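Balley stone countertop sealer, two coats in

Posted September 30, 2024

The label on the Balley bottle says one coat, ten minutes, done for years. I've bought enough sealers to read that kind of thing with one eyebrow up, so I put it on in February and kept notes.

What you get is 292 ml of thin, milky liquid and a folded cloth that sheds. Throw the cloth away and use an old T-shirt. It cost me $53, a lot for a bottle this size, and the store in Ustmont had the Gakico one for less than half that.

Putting it on

Easy enough. Wipe, wait, buff. The smell hung around the kitchen until the next morning, and the label says nothing about that. One coat left dull patches near the sink, so I did a second. So much for one coat.

Does it work?

Partly. Water beads up nicely. Oil sat for an hour and wiped away clean. Lemon juice still left a pale ring, and no sealer I've tried stops that, whatever the front of the bottle hints at. Acid eats marble. If you cook with a lot of citrus or vinegar, buy a bigger cutting board.

By summer the beading had faded next to the stove. "Lasts years" looks like wishful thinking to me. The "tested on 1,000 surfaces" line comes with no details at all - which surfaces, and tested for what?

Brown and grey stone with light veining is forgiving, and small marks get lost in the pattern. I'd worry more on plain white.

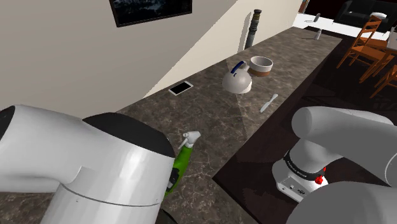
Against the others

The Gakico goes on thicker and takes longer to buff, but I couldn't tell the two apart after a month. Sembiring makes a spray that I gave up on quickly - streaks everywhere.

Score: 2 out of 5. It's a decent sealer at a silly price. I'll finish the bottle and go back to Gakico.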